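# Chapter 11: Beams and What Holds Them Up

Lay a ruler across the gap between two books and press down in the middle. It bends. Slide the books closer together and press again with the same finger, and the ruler feels much stiffer, though you haven't changed a thing about the ruler itself. That small surprise is the door into this whole chapter, and it's one of my favorite doors in the book!

A **beam** is any long piece that carries a load sideways across its length. Floors rest on them. So do decks, bookshelves, and the footbridge at Cladgate, which crosses the creek in a single span of 63 feet and will turn up again and again in the problems. Once you start looking for beams you'll find them in every building you walk into (closet rods count, and so does the bar on a playground swing set).

In Chapter 10 we treated forces as arrows meeting at a point. Real objects take up space, though, and where a force lands matters as much as how big it is. So we need to bring back an idea from the chapter on levers: the turning effect of a force, or its **moment**. If you're rusty on moments, go back and work through the seesaw problems before you read on. They're quick, and you'll use them on nearly every page.

## Before you start

You should be able to:

- draw a free-body diagram with the forces labeled
- find the moment of a force around any point you choose
- solve a pair of equations with two unknowns

## Two supports, one load

Picture a straight beam resting on a support at each end. For now, pretend the beam weighs nothing. Put a 200-pound load exactly in the middle and each support pushes up with 100 pounds. Most people guess that one right away.

Now slide the load toward the right-hand support until it sits one-third of the span from that end. The two supports together must still push up with 200 pounds, but they no longer share it equally. Take moments around the left support. The load sits two-thirds of the way across, so the right support has to carry two-thirds of it: a little over 133 pounds. The left support takes the rest.

Notice that we never asked what the beam was made of or how long it was. Only the fraction of the span mattered. The Barbier loading dock, which you'll meet in Section 11.3, has to handle a crate of 2000 pounds, and the method is exactly the same – bigger numbers, same two equations.

Beams with round cross sections, beams with square ones, beams a few inches long: the rule for sharing the load holds for all of them, as long as each end simply rests on its support. A blue bar held up by two A-frame stands, with a white pipette body hanging closer to one end than the other, can be worked out just like the dock.
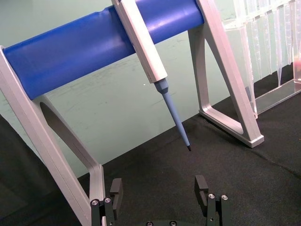 ## Why stands spread at the bottom

So far we've treated each support as a single point that pushes straight up. A real stand also has to stay upright when something bumps it from the side, and this is where the shape of a letter A earns its keep. Spreading the legs gives the stand a wider base, so it can lean farther before it tips. A sawhorse does this, and so does a stepladder.

Wide legs bring their own cost. A sloping leg pushes outward against the floor as well as down, and something has to resist that outward push: friction at the feet, or a crossbar tying the legs together. At the old Hotden market hall the crossbars are iron rods, and we'll calculate the pull in one of them in Section 11.5.

## Try it first

Take a yardstick and two bathroom scales. Rest one end of the yardstick on each scale, using a thin block under each end, and write down both readings. Then set a full water jug in the middle and move it toward one end a few inches at a time. Record both scales at every stop and plot the readings against the jug's position. Keep your graph – you'll need it for the first problem in Section 11.1.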